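Visit to Zolel, Skatadbridge

Barış Uçar and I went to see Zolel on Thursday, March 23, 2023. We have to put a number on next year's equipment line in April, and the only quote we had so far was from Detico, for a complete two-arm cell. Zolel sells the hand-held grippers separately, so you can start with people doing the task and buy arms later.

Nesrin Erdem met us and took us to the work area. The job that day was pharmacy items, a basket and a cloth bag, close to what our own packing bench at Öztürkmen deals with. We watched for most of the morning.

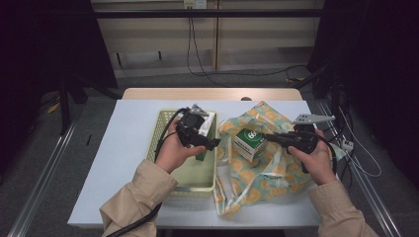
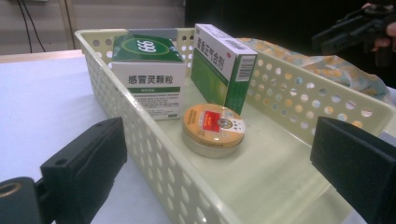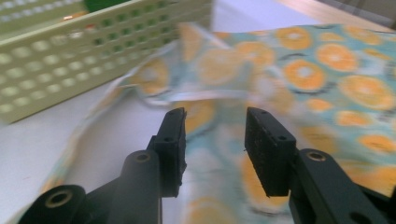
Medicine packing with the hand-held grippers: the table, then two close views from a gripper.

Notes for the budget:

Grippers are sold in pairs at 2,000 dollars a pair. Cables are included, mounting rails are not. Nesrin suggested two pairs for a first order, plus one set of spare finger pads.

Delivery is 28 days from order. Training on site takes 5 days and is charged separately. Jeptoo Owino, who runs the training, thought we could cut it short if our people had used the tool before. They haven't.

Floor space is small. Power and cable runs need more thought than the table does, and our bench has one outlet on the wrong side.

Storage for the recordings was missing from our draft. Ertuğrul Başaran in IT will need to price it.

Support is free for 60 days, then by yearly contract. I asked for the contract price in writing and don't have it yet.

Detico's quote stays open until the end of April. Barış wants to see their cell running before we choose, and I have asked them for a date.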